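Ticket 242: Budget request, second pair of hand-held grippers plus spares
Queue: Equipment and purchasing
Status: Open (reopened twice)
Requester: Corrado Caruso
Assigned to: Marisa De Luca
Priority: set to Urgent by requester, set to Normal by queue

Corrado Caruso, 9:12 am
We need two more hand-held grippers before the June session, and a box of finger pads to go with them. Please approve. The supplier is Mima, same as before. I have put the quote in the shared folder.

Marisa De Luca, 9:40 am
The shared folder has a lunch menu in it and a quote from Pitham for shelving. Could you attach the right one?

Corrado Caruso, 10:05 am
Attached. The menu was also mine, sorry.

Marisa De Luca, 11:31 am
Got it. Problems so far:
The quote is for one gripper, quantity one. You asked for two.
The pads are listed as "on request", and I can't enter that in a cell that wants a number.
Shipping is blank.
The line called "accessories, various" is 700. I would like to meet these accessories.

Corrado Caruso, 1:20 pm
Accessories are the carry case, a calibration block and a charger. We have a carry case. We may have a charger. Manuela would know about the block.

Manuela Sala, 1:48 pm
We have the block. It's been holding the storeroom door open since the last audit. I have put it back in its box and the door now closes by itself, so whoever wants a doorstop can open their own ticket.

Marisa De Luca, 2:02 pm
Good, the block comes off the quote. Corrado, please check the charger. Leonardo, since you run the sessions, can you tell me what the grippers do all day? The form has a box for "nature of work" and last year somebody wrote "gripping".

Leonardo Morelli, 3:15 pm
That was me, and I stand by it.

Longer version for the form: small object handling, mostly sticks in and out of a holder on the tabletop. Thin things are what wear us down. A stick gives the pads a narrow strip to hold on to, so the same bit of pad gets used again and again while the rest stays like new. Blocks and cups are much kinder to the budget. If purchasing wants to save money, we can switch to cups, but the sticks are what the project plan says and Carmela wrote the project plan.
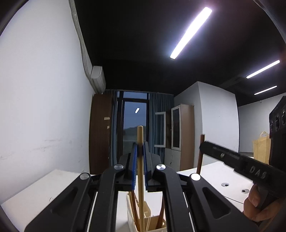

Can we run one more session on the pads we already have and push the order into the next budget?

Put the order in now, because pads have a longer lead time than the grippers and a session can't start without a usable set on each tool.

Carmela Caruso, 3:44 pm
I did write the project plan and the sticks are staying in it. For what it's worth, the plan also has a spares line that was cut from 9 sets to "some" during review. I would like the 9 back.

Marisa De Luca, 4:10 pm
"Some" is how it appears in the approved version. I've looked at it for a while and it doesn't convert.

I can restore 9 sets if Mima gives a price for them. I've asked. I also asked Oka for a comparison quote, which we have to do for anything on the equipment line, even when only one supplier's pads fit.

Marisa De Luca, 8:55 am
Both replies are in.
Mima: pads are 50 a set. Shipping is free if the pads go with a gripper and very much not free if they don't.
Oka: they don't make pads for this tool. They've enclosed a catalog.

So one order, everything in it. Corrado, where are we on the charger?

Corrado Caruso, 9:30 am
Found a charger. It fits something, though not a gripper.

Marisa De Luca, 9:34 am
Charger stays on the quote, case and block come off. Please get a revised quote with quantity two, 9 sets of pads, one charger, and the word "various" nowhere in it.

Corrado Caruso, 11:50 am
Revised quote attached. I opened it before attaching it this time.

Marisa De Luca, 12:15 pm
Confirmed, it's a quote. Totals add up. Sent to Carbone for sign-off, as they hold the grant money and like to see the comparison. I've included the Oka catalog.

Status changed to Waiting on approval.

Manuela Sala, 12:40 pm
Separate question, same ticket: does anyone want a charger that fits something?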